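Home About us What we pack Storage Prices Contact

About Zollavia

Zollavia is a small packing company in Flustton. We receive household goods in large quantities, we sort them, we put them together in sets and we send them to shops and to private customers. Most of the goods are small: cotton goods, toothpicks, clothes pegs, candles, sewing thread, tea strainers, sponges, shoe laces, birthday candles, corks. If a thing can be lost at the bottom of a kitchen drawer, it has probably passed over one of our tables.

We started with one room behind a hardware shop and one customer, who wanted picnic sets. Each set had a cloth, cups, a box of toothpicks and a bottle opener. The first order was 611 sets, and we packed it in one October with the heater on and the door open, as the door did not close. We learned from this order that it is easy to pack one set well and difficult to pack the six hundredth set in the same way. Almost everything we do today comes from this difficulty.

Today we have nine tables, a proper storage room and a door which closes.

How we work with bins

Our customers often ask about the bins, so we would like to write a little about them.

Every table has its bins in a row, with the edges touching. We do not leave a gap between them. In the beginning we left a gap, and small things fell into it and then rolled to the back of the table, where they were found at the end of the week. With the edges together, a thing which misses one bin falls in the next one, and then it is only in the wrong place and not lost.

The yellow bin is for goods which have come out of the carton and have not been looked at. It should be empty at the end of each shift. The red bin is for goods which have been looked at and which wait for their set. The next bin in the row is for complete sets, or, on the tables where we only sort, for the goods of the second type. A new colleague can learn this in one morning, and we have kept the order the same on all the tables, so that a person who changes from one table to another does not have to think again.

We chose plastic bins with ribs in the walls. Before this we had cardboard boxes, and before that some very nice baskets. The baskets looked good when visitors came, but cotton threads stayed in them, and it was not possible to wash them quickly. The plastic bins we wash with warm water and leave upside down on the rack during the night. The ribs make the walls stiff, so a full bin does not become wide in the middle when it is lifted.

The rim is also important. We like a wide rim, which you can take with all your fingers. The first plastic bins we bought had a thin rim, and it was painful to carry them when they were full of candles. They are now used for the string and the labels, and for this they are good enough.

The tables are light in colour and the walls behind them too. We had green tables from a school at first. Small transparent things disappeared on them completely. On a pale table you can see a toothpick, a thread, a drop of glue or a cap that has come off, and you can take it away before it goes into somebody's parcel.

What we pack most

The greatest part of our work is small containers with a cap. They come in many sizes, and the size which looks the most simple is often the one which gives us trouble. A tall, narrow container wants to fall. If one falls in a bin, the others go down with it, and then the caps become loose and the contents come out. For this reason we ask that containers stand in the bin and do not lie, even when there are only two of them and it seems exaggerated. When a bin is half full we put a folded piece of card behind the containers to hold them up.

We prefer caps in different colours, and we say this to every customer who has not yet ordered the packaging. The body of a container is usually more or less transparent, and when it is full of thin, pale sticks all the kinds look the same. The cap is what the eye finds first. One of our customers had white caps for everything, and for some months we put a small sticker on every cap and took it off again before sending. Later they changed to soft colours for the caps and we could stop with the stickers. Our work for them became cheaper, and we reduced the price.

For a customer with two or more similar products we follow these rules:

Different kinds are never mixed in the yellow bin. We open one carton, we finish it, and only then we open the next.

The cap is turned until it closes fully. We check it with the fingers and not only with the eyes.

The container is lifted from the side and not by the cap. Some caps are only pressed on, and they come off when the container is heavy.

If a container is not full to the usual level, it goes to the shelf at the end of the table. We do not fill it from another one.

We also pack larger goods, such as dish cloths, wooden spoons and oven gloves. These are more pleasant to handle, but they fill the storage room very fast, and we ask customers to tell us four weeks before a large delivery.

The storage room

In the storage room we have space for 3000 cartons of the middle size. The shelves go up to the ceiling, but we use the highest shelf only for empty packaging, since it is not heavy if it comes down. Every shelf has a number and a short name. The numbers were our idea and the names came by themselves. The shelf with the candles is called Ekska, after the first supplier we had for candles, and new colleagues have to be told that this is not a brand which they can find on the cartons. We tried once to remove the names and to work only with the numbers. It lasted until the afternoon.

Cotton and paper goods are kept in the dry half of the room. Soap and scented candles are kept in the other half, with a wall between. Cotton takes a smell very easily, and a customer who opens a container of cotton buds does not want to find lavender in it, however nice the lavender is.

Working with Mondal

A few years after we started, we began to work together with Mondal, a shop for kitchen and bathroom goods which has its own small catalogue. They asked us to make gift boxes for the winter season and they were very exact about how the boxes should look when they are opened. The cap of each container had to be on the same side, the cloth had to be folded in three, and the card had to lie on the top with the text towards the customer. We thought at first that this was too much. Then we made one box in our usual way and one box in their way and put both on the table, and we understood what they wanted.

Since then we make a model set for every customer. It stands on the shelf above the table during the complete order, and if there is a doubt, we look at the model. When the order is finished, the customer may have the model back or we keep it. We have kept a lot of them, and the cupboard in the office is now full.

What we ask from our customers

Please send us your goods in closed cartons, with the kind and the quantity written on two sides. Please tell us if a container can be opened by a light pressure, and if the goods can be stored next to soap. Please send us also a few pieces more than you need. In every delivery there is a cap with a crack or a container with a mark, and we do not want to stop your order for one missing piece.

If you are not sure that your goods are suitable, you can send us a small parcel of them. We will put them on a table for one day, pack them in two or three manners and write to you what we think. This costs nothing. Sometimes our answer is that you can do it better in your own shop, with a table and a few bins, and then we will explain how we would arrange them.

Visits

You are welcome to visit us in Flustton. The entrance is at the side of the building, next to the bicycle stand. The best time is after nine in the morning, when the deliveries have been brought inside and we can speak without shouting. We will offer you coffee or tea, and you can look at the tables where the orders are being prepared. We only ask that you leave your cup in the kitchen, as we had once an accident with coffee and a full bin of cotton pads.
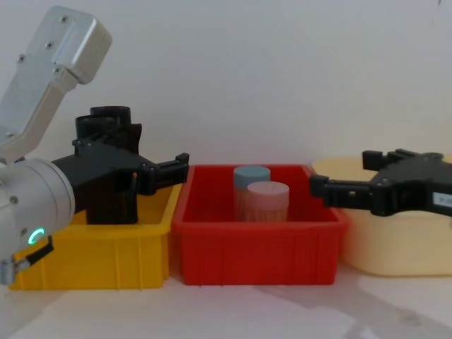

If you would like to bring your own goods with you, please write to us a few days before, so that we can keep a table free. The address and the opening hours are on the contact page.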